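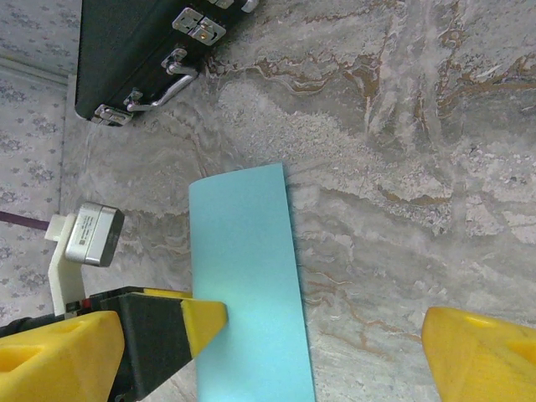

Figura 4. Vista de muñeca con los dedos abiertos y la pieza celeste junto al dedo izquierdo. A la izquierda, el módulo de cámara sobre su soporte blanco.

3.2. Puesta a punto y mantenimiento de la celda

Los dos brazos de la celda Buleo se montan sobre el mismo raíl delantero, cada uno con su placa, y trabajan enfrentados sobre el tablero. La separación entre placas se fijó al comienzo del proyecto y no se ha modificado desde entonces. Cualquier cambio en esa distancia obliga a repetir la calibración completa, por lo que el apriete de las placas se comprueba antes que ningún otro elemento. La comprobación se hace con los brazos en reposo y sin tensión en los motores.

El procedimiento que se describe a continuación se aplica al inicio de cada jornada de registro y tras cualquier intervención en una pinza. Lo redactó Zhuoran Kang a partir de las notas de montaje y se revisó dos veces durante el estudio.

Dedos y soporte de cámara. Los dedos se inspeccionan abiertos al máximo. Se limpia la punta con un paño seco y se mueve a mano en las dos direcciones para detectar holgura. Si la hay, se desmonta el dedo, se revisa el asiento y se vuelve a apretar. El soporte del módulo de cámara (figura 4) es el componente que más incidencias ha dado. Un giro pequeño del módulo apenas se aprecia a simple vista, pero desplaza la posición de los dedos en la imagen de muñeca y degrada las trayectorias aprendidas. Para detectarlo se guarda una imagen de referencia con los dedos abiertos y se compara con la del día. Se admite una desviación de 5 píxeles en cualquiera de las dos puntas; por encima de ese valor se afloja el soporte, se corrige y se toma una referencia nueva.

El cable que llega al soporte por detrás se deja con holgura suficiente para el giro completo de la muñeca. En la primera versión del montaje iba tirante, y el conector se soltaba en los movimientos hacia el extremo del recorrido. Desde que se alargó el tramo libre, el fallo no ha vuelto a aparecer en los registros.

Tubos a lo largo de los brazos. Cada brazo lleva un tubo que sigue el antebrazo y forma un bucle abierto por encima de la pinza. El tamaño del bucle se ajusta de forma empírica. Si es demasiado corto, limita la rotación de la muñeca; si es demasiado largo, puede invadir el campo de la cámara fija o rozar los objetos situados al fondo del tablero. Las ataduras se revisan los miércoles, con el brazo extendido y después recogido, y se sustituyen las que se hayan desplazado. Se trabaja siempre desde la base hacia la pinza, de modo que el sobrante quede en el último tramo.
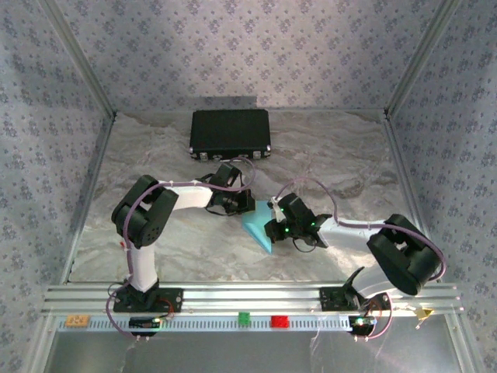
Figura 5. Los dos brazos con las pinzas a ambos lados de la pieza celeste, vistos desde la cámara fija. Al fondo, el maletín negro cerrado.

Comprobación con los dos brazos. Una vez revisado cada brazo por separado se ejecuta una prueba conjunta con una pieza flexible y ligera (figura 5). Las pinzas se aproximan desde lados opuestos y el operador observa si alguna llega con retraso respecto a la otra. Con piezas rígidas un desfase pequeño pasa inadvertido; con una pieza flexible aparecen pliegues o un giro que delatan el error. La prueba se repite 2 veces, la segunda con los papeles de los brazos intercambiados.

Durante la prueba se atiende también a los codos. En las posturas cercanas al centro del tablero, el codo derecho sobresale por la parte delantera derecha de la mesa, y conviene que no haya nada apoyado en esa zona. Zhuoran Zou propuso limitar por software el ángulo de esa articulación. El límite se mantuvo durante una semana y luego se retiró, pues impedía alcanzar la esquina posterior.

Fondo y superficie. Las paredes empapeladas y el tablero veteado forman parte de las condiciones del estudio y se tratan como un elemento más de la celda. El papel se revisa por si se ha levantado en las juntas. El tablero se limpia con un paño apenas humedecido, sin productos que alteren el brillo, y se deja secar antes de encender las cámaras. Los reflejos sobre la superficie varían con la posición de los brazos y no se intentó eliminarlos. La exposición de la cámara fija se bloquea después de colocar los objetos, nunca antes.

Registro de intervenciones. Toda intervención se anota en el cuaderno de la celda con la hora, el brazo afectado y el número del último episodio válido. Se programó una revisión extendida cada 400 episodios, que incluye el desmontaje de ambas pinzas, y una sustitución preventiva de los dedos a los 3000. La primera sustitución se hizo en mayo. Los dedos retirados del brazo izquierdo mostraban más desgaste que los del derecho, diferencia que atribuimos al orden en que se asignaron las tareas. Los episodios grabados entre la última comprobación correcta y la detección de un fallo se marcan como dudosos y quedan fuera del entrenamiento, aunque se conservan en el archivo.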